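The Desk Calculator, Sorted

What to keep, what to check and how to store a shared set

The desk calculator has outlasted most predictions about it. It needs no login, it does not receive messages, and it can be passed across a table. Schools, clubs, market stalls and small offices still buy it in quantity, usually in several colours, and usually put it away badly.

The typical shared set lives in a drawer or a carton. Units go in at any angle. Keys press against other keys, display windows rub on hard corners, and dead units go back in with live ones. When the set is next needed, a good part of the session is spent finding enough machines that turn on.

Sorting a set properly takes one clear surface, one tray and a soft cloth. The method set out in this feature has been used on the pooled calculators at the Clusthorpe office, a mix of large desktop models and smaller ones bought over several years. It was last run in April on 36 units.

Begin by spreading everything out in a single layer. A wooden tabletop is a good choice, as the plastic stands out against the grain and small screws do not roll far. Cases and covers should come out with the calculators, so that they can be checked at the same time.
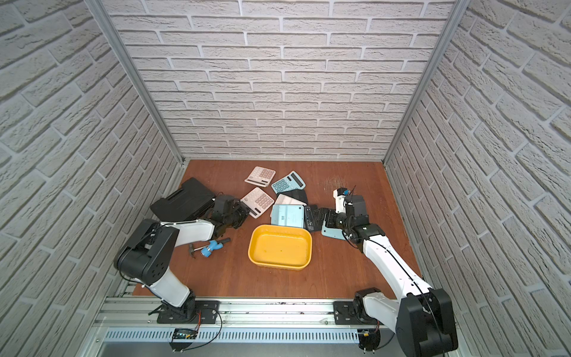

At this stage the only decision is which way up each unit lies. Turn them face up first. A unit with a cracked display window, a missing key or a loose cover is put to one side straight away and is not tested further. Stacks should be broken up completely, including small units that have slid beneath larger ones.

Sort by size before colour. Colour is the obvious choice, and it looks tidy, but it is less useful in storage. Two calculators of the same footprint will stack flat whatever colour they are. A small unit under a large one leaves the large one unsupported along one side, and the pile leans.

Next, look at the keypads. Desktop layouts differ more than most users expect. Some have a double-zero key, which speeds up money entry considerably. Some put the memory keys in a column at the side, others in a row at the top. Where a group of people will be working through the same figures together, it is worth giving them matching layouts. Instructions such as "press the key at the top right" fail quickly in a mixed set.
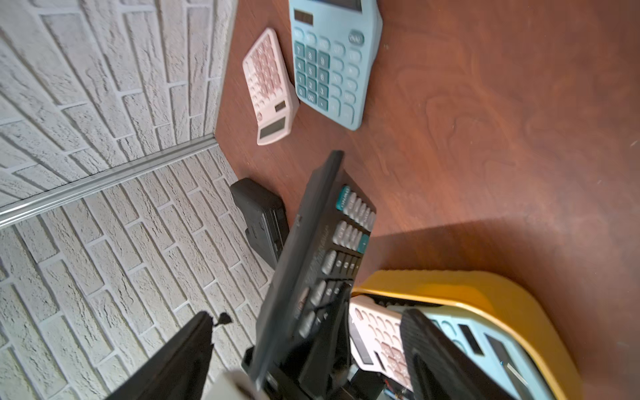 Light blue, pale pink and black calculators at the wall end of the table.

Testing is brief. Turn the unit on, clear it, and run one sum that uses every digit at least once. Any sum will do, provided the same one is used throughout. The Clusthorpe sheet has a fixed chain of entries that ends at 1,953, and a unit that shows any other figure is set aside. Watch the display while the digits change. A segment that fails to light turns an 8 into a 6 or a 9, and this fault is easy to miss when the final answer happens not to use the segment.

Solar strips need care in testing. Many calculators carry both a strip and a battery, and good light can hide a flat battery. Cover the strip with a thumb and see whether the display fades. If it does, note the unit for a new battery. If the display holds, the battery is doing its share. A unit that works only in strong light is still usable near a window but should be marked.

Cleaning comes after testing, so that no effort is spent on a dead machine. Dampen the cloth, never the calculator. Work along the rows of keys, then across them, and finish with the display window using a dry part of the cloth. Strong cleaners can cloud clear plastic and lift printed figures from the keys.

The underside is where most neglect is found. Turn each unit over and look at the feet, the screws and any cover or latch. Missing feet let the calculator rock, and users respond by pressing harder. Replacement stick-on feet are cheap and should match in height. Replace all of them if a matching one cannot be found.

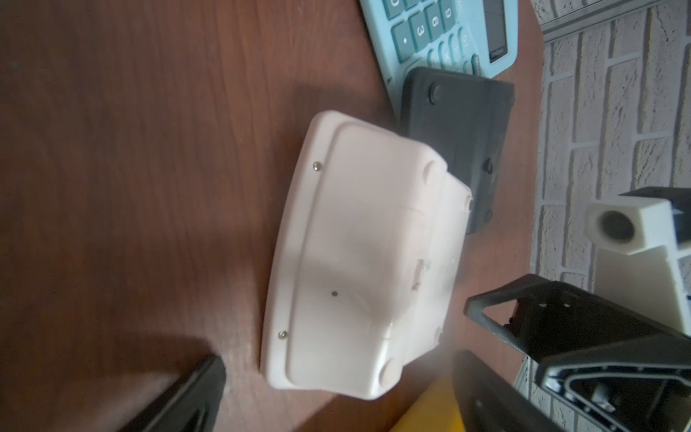
Flustance, Issue 6, page 36

Screws should be snug and no more. They usually run straight into plastic, and an extra half turn can strip the thread for good. If a battery cover shows marks or crust near the contacts, open it over a sheet of paper, remove the cell and clean the contacts with a dry cotton bud before deciding whether the unit is worth keeping.

Labels belong on the back, clear of the feet and the seam of the cover. Use a short number and nothing else. Long labels curl at the ends, and ink on the case itself rarely comes off cleanly.

Storage is the last step. A shallow tray with rounded corners and a raised rim suits this job better than a deep box. Everything in it can be seen, and the weight on the lowest layer stays small. Larger units go in first, flat, with the smaller ones above. Keep to 2 layers if space allows. Never stand units on edge to fit one more in, as they slide down and take the load on the corner of the display.

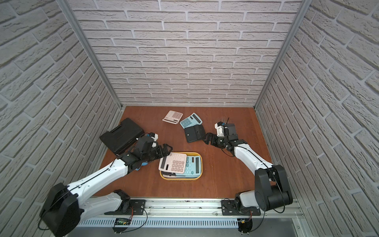 By the Equipment Editor, Flustance

Hard carrying cases should be stored beside the tray. Placed on top, a case presses on the keys beneath it, and a key held down for months may stay down. For the same reason, remove the batteries from any calculator that will not be used until the following year.

Trays in a bright colour are easier to find on a crowded shelf and easier to get back after a loan. The Brernitz branch uses one colour of tray for tested units and another for repairs, with a card in each giving the number of units inside. The card is changed whenever the contents change.

A full sort should be done once a year, with a quick display check before any large session. Units waiting on a battery can stay in the repair tray until the next order goes in. Those with failed segments should go to electronics recycling, with the cells removed and handed in separately.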